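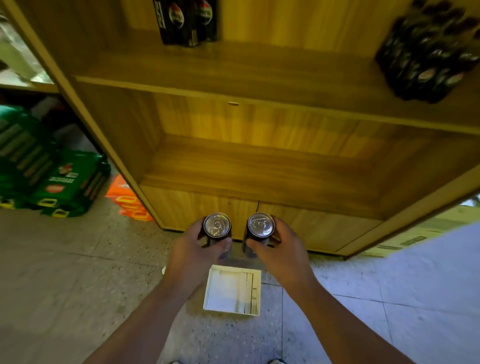 Cómo se le enseña una tarea a un robot

Hay tareas que una persona hace sin pensar. Coger dos latas de refresco, una con cada mano, y meterlas en una caja de cartón es una de ellas. Para un robot es difícil, y hay que enseñársela.

En esta página explicamos dos maneras de hacerlo: con las manos y con un mando a distancia. Las dos se usan en Plumbridge, un proyecto en el que se preparan robots para trabajar en tiendas y almacenes pequeños. El robot de Plumbridge se llama Zulu. Tiene dos brazos y una cámara en la cabeza.

¿Por qué no se le dan órdenes y ya está?

Un ordenador obedece órdenes escritas, que se llaman programa. Durante muchos años, los robots de las fábricas han funcionado así: "mueve el brazo hasta este punto, cierra la pinza, sube, gira, abre la pinza". El robot repite siempre lo mismo y lo hace muy bien, pero necesita que cada pieza esté siempre en el mismo sitio.

En una tienda las cosas no están siempre en el mismo sitio. Una caja puede estar un poco torcida. Una lata puede estar de pie o tumbada. El suelo puede brillar por un lado y estar más oscuro por el otro. Para escribir todas las órdenes habría que pensar antes en todos los casos, y son demasiados.

Por eso se usa otro método. Una persona hace la tarea muchas veces, un ordenador guarda lo que ha pasado y el robot aprende a partir de esos ejemplos. Cada ejemplo se llama demostración.

Primera manera: con las manos

La persona hace la tarea con sus propias manos, como la haría en su casa. La vista se graba desde arriba, a la altura de la cabeza, mirando hacia abajo. Así se ven los brazos, las manos y lo que hay delante, que es parecido a lo que verá Zulu con su cámara cuando le toque a él.

El ordenador no recibe una sola foto. Recibe una fila larga de imágenes, y en cada una las manos están en un lugar un poco distinto. Con esa fila puede calcular varias cosas:

- dónde estaba cada mano en cada momento
- cuándo se cerraron los dedos y cuándo se abrieron
- qué objeto se movió y hacia dónde

Esta manera es rápida, porque nuestras manos son muy hábiles. Tiene un problema: las manos del robot no son como las nuestras. Zulu tiene en cada brazo una pinza con dos dedos, y una persona tiene cinco. El ordenador tiene que traducir el movimiento. Si la persona rodea una lata con todos los dedos, la pinza tendrá que sujetarla por los dos lados.

También hay cosas que la cámara no ve. En una imagen se sabe que una mano toca una lata, pero no se sabe con cuánta fuerza la aprieta. Esa parte la tiene que aprender el robot de otra forma, y a veces estropea unas cuantas latas por el camino.

Segunda manera: con mando a distancia

Aquí la persona no toca los objetos. Se sienta delante de una mesa y mueve dos brazos pequeños, del tamaño de un flexo. Cuando ella mueve el brazo pequeño de la derecha, Zulu mueve su brazo derecho. Cuando aprieta el gatillo, la pinza se cierra. Esto se llama teleoperación. "Tele" significa "lejos", como en "televisión" o en "teléfono".

En Plumbridge, los brazos pequeños se llaman Jelline. Por dentro tienen sensores que miden cuánto se dobla cada articulación, y el ordenador apunta esas medidas muchas veces por segundo.

La ventaja es que no hay que traducir nada. Lo que se guarda es el movimiento que ha hecho el robot con sus propios brazos y sus propias pinzas. La desventaja es que se tarda más. Una persona coloca una lata en un momento. Con los brazos Jelline, al principio, la misma persona puede necesitar doce intentos para coger la primera. Después de unos días de práctica le sale mejor - es como aprender a escribir con la otra mano.

Una tarea paso a paso: llenar la caja

Vamos a ver cómo se organiza una tarea de verdad. Consiste en guardar latas en una caja blanca de cartón que está en el suelo.

Paso 1. Decidir qué es "terminado". Antes de empezar se escribe una frase corta que lo diga. En este caso: "Las latas están dentro de la caja, de pie, con la anilla hacia arriba". Si cada persona termina la tarea de una forma distinta, el robot se confunde.

Paso 2. Preparar el sitio. La caja se pone abierta, con espacio libre a su alrededor para que los brazos puedan moverse. Lo que haya cerca, como armarios o cajones de plástico, puede quedarse. Al robot le viene bien acostumbrarse a trabajar entre muebles.

Paso 3. Coger las latas. Se agarran por el costado y cerca de la parte de arriba. Así la base queda libre y se puede apoyar en el fondo de la caja sin pillarse los dedos.

Paso 4. Bajarlas y juntarlas. Las dos manos entran en la caja y aprietan un poco hacia el centro para que las latas queden bien pegadas. Un grupo de cuatro, en dos filas de dos, se aguanta mejor de pie que una lata sola.
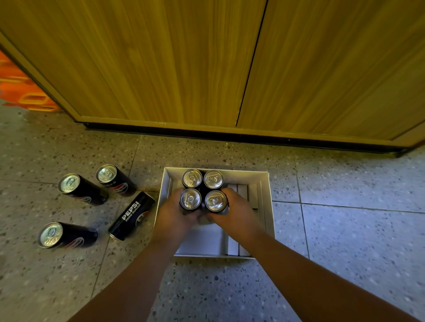 Paso 5. Seguir con las que faltan. Las latas tumbadas son más difíciles que las que están de pie, y cada una puede apuntar hacia un lado. Hay que levantarlas, girarlas y meterlas derechas. Estos ejemplos son muy útiles para el robot, así que no conviene colocarlo todo demasiado bien antes de empezar.

Paso 6. Parar y volver a empezar. Cuando la caja cumple la frase del paso 1, las manos se apartan y se termina la grabación. Luego se saca todo, se cambia algo de sitio y se repite.

¿Cuántas veces hay que repetirlo?

Muchas. Para la tarea de las latas, en Plumbridge se hicieron 4.000 demostraciones. Después se revisaron una por una y se quedaron con 2.495. Las demás no servían por distintos motivos: la mano tapaba las latas, la grabación empezaba tarde o la tarea se quedaba a medias.

Un niño puede ver a un adulto hacer algo dos o tres veces y copiarlo. El robot necesita muchos más ejemplos porque no sabe nada del mundo antes de empezar. No sabe que una lata rueda cuando está tumbada. No sabe que el cartón se dobla. No sabe que las dos manos no pueden estar en el mismo lugar a la vez. Todo eso lo va sacando de las demostraciones.

¿Qué hace el robot con los ejemplos?

El ordenador pasa por todas las demostraciones muchas veces. En cada momento se hace la misma pregunta: "Si veo esto, ¿qué movimiento viene ahora?". Da una respuesta y la compara con lo que hizo la persona. Si se ha equivocado, se corrige un poco. Esta parte se llama entrenamiento y la hace el ordenador solo, sin mover los brazos.

Cuando acaba, se prueba con el robot real. En la primera prueba de la tarea de las latas, Zulu hizo 56 intentos. En unos llenó la caja. En otros cerró la pinza antes de tiempo y cogió aire, que es un fallo muy común. Cuando un fallo se repite, se graban demostraciones nuevas de esa parte y se entrena otra vez.

¿Se pueden mezclar las dos maneras?

Sí, y se hace a menudo. Las demostraciones con las manos son rápidas y sirven para aprender el orden de la tarea: qué se coge primero, adónde va, cuándo se ha terminado. Las demostraciones con mando a distancia son más lentas y enseñan los movimientos exactos de la pinza.

Palabras que han salido en esta página

Demostración: una vez que se hace la tarea entera, guardada para que el robot aprenda.

Teleoperación: manejar un robot desde otro sitio con un mando o con unos brazos pequeños.

Sensor: una pieza que mide algo, por ejemplo cuánto se dobla una articulación.

Pinza: la mano del robot. Algunas tienen dos dedos y otras tienen más.

Entrenamiento: el tiempo en que el ordenador repasa los ejemplos y se corrige.

Para probar en casa o en clase

Necesitáis una caja de zapatos, cuatro objetos que no se rompan y dos personas. Una hace de robot y cierra los ojos. La otra se pone detrás, le sujeta las muñecas y le mueve los brazos hasta que los cuatro objetos están dentro de la caja. La que hace de robot solo puede abrir y cerrar los dedos cuando se lo dicen.

Después cambiad la caja de sitio y dejad que el "robot" lo intente sin ayuda y con los ojos abiertos, pero usando solo dos dedos de cada mano. Apuntad qué objeto ha costado más y repetidlo con ese.

Página de la sección infantil de Hivoscombe. Revisada el 23 dic 2025.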